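The Weight of Dolleck

by Mali Vaughan 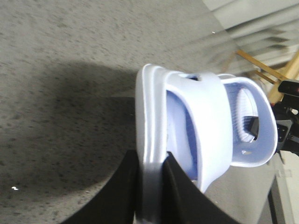
White plastic, rim and band.

The inspection of the Dolleck town scale was assigned to Babita Rajput under a standing order that required one visit every 2 years. The scale was a platform type, set into the floor of the old grain hall. Its rated capacity was 995 kilograms. The number had been painted on the wall by someone who left too little room for the last digit, so the 5 was half the height of the nines.

She arrived by the morning bus with the test weights in a steel case. The keeper of the scale was Zamfira Văduva, who had held the post for 15 years and had the logbooks ready on a bench, in order, spines out.

"It reads light in November," Văduva said.

"By how much?"

"It depends on the year."

Rajput wrote this down in the column for remarks. She leveled the platform, checked the zero, and loaded the weights in sequence: center, then each corner. The error at the center was within tolerance. The error at the northeast corner was also within tolerance but had the opposite sign. She repeated the corner and got the same figure.

"Who used it last?"

"Anca Tănase. She weighed her father's piano."

"When?"

Văduva opened the latest logbook. The entry was dated 6 Sep 2018 and gave the load, the fee, and the purpose. Under purpose it said: to know.

Rajput turned back through the pages. Most entries were ordinary. Barley, scrap copper, a calf, barley. Every few weeks there was one that was not. A man had weighed his front door. The Wongsuwan bakery had weighed all its chairs, together, and then one chair. Ningsih Kusuma had weighed herself in her wedding coat with a suitcase in each hand, paid the fee, and returned the following week without the suitcases. The difference had been worked out in pencil in the margin and underlined.

"Is this your subtraction?"

"She asked me to check it."

Rajput checked it. It was correct.

The regulations listed the goods that could be weighed for trade. They did not mention any other goods. She read the section through on the bench while Văduva swept grain dust from the joint around the platform. With the dust gone, the northeast corner moved more freely, and the third test gave an error of zero.

"You could do that before each use," Rajput said.

"I do. I left it for you to find."

The certificate took a few minutes to fill out. Rajput signed it, attached the seal, and packed the weights from largest to smallest. The case would not close on the first try. One of the foam inserts had lifted, and she pressed it flat with her thumb.

There was almost an hour until the bus to Evier. She looked at the platform and then at the case.

"What is the fee?"

Văduva told her. Rajput put the coins on the bench, took off her hat, put it on again, and stepped up with the case in her hand. The beam rose and settled. Văduva read the figure aloud and wrote it in the book, then waited with the pen over the last column.

"Leave it blank for now," Rajput said, and stayed where she was until the beam had stopped moving.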